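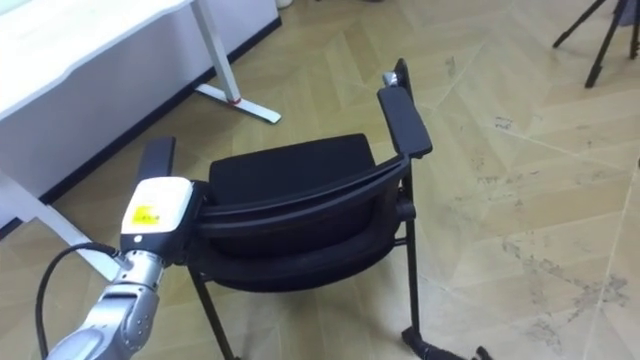 The arm at the black office chair, just by the left armrest, with the desk behind. Picture: Lautaro Sepúlveda

Patience is a fine thing to have if you are going to teach a robot to tidy a meeting room, and there has been plenty of it on show at the Rinetti workshop in Gandport this July, where a small team has been guiding an arm through the business of shifting chairs about, over and over again, until it has a good store of goes to learn from.

The work is done by remote control. One person sits with a pair of hand controls and moves the arm as if it were their own, bringing the gripper up to the chair and easing it towards the desk, while the computer keeps a record of every movement. The team calls each go a "lesson", and by the time we called in, shortly after 8 in the morning, they had 3289 of them safely stored away (1861 of those with chairs, the rest with doors, drawers and a rather stubborn tea trolley).

"People think a chair is easy, and it is if you're a person," said Zamfira Dobre, who leads the project and very kindly found us a seat and a cup of coffee. "You don't think about where to put your hand. When you're driving the arm you have to think about it every single time, and after an hour you start looking at all the furniture at home in a funny way!"

Most of the driving falls to Olga Retamal and Tadeo Paredes, who take turns of around 48 minutes before swapping over. Olga used to work a crane at the docks and likes to come in slowly from the side. Tadeo is quicker, and the two of them have a friendly disagreement about armrests that looks set to run for some time. Zamfira is glad of the difference, as she would like the robot to learn from more than one pair of hands.

Next on the list are folding chairs and a stack of stools, lent by the Flurano tea rooms across the road. Anyone in Gandport who fancies a try at the controls can ask at the workshop's front desk, where Adel Kettani is keeping a list of names for the open afternoon.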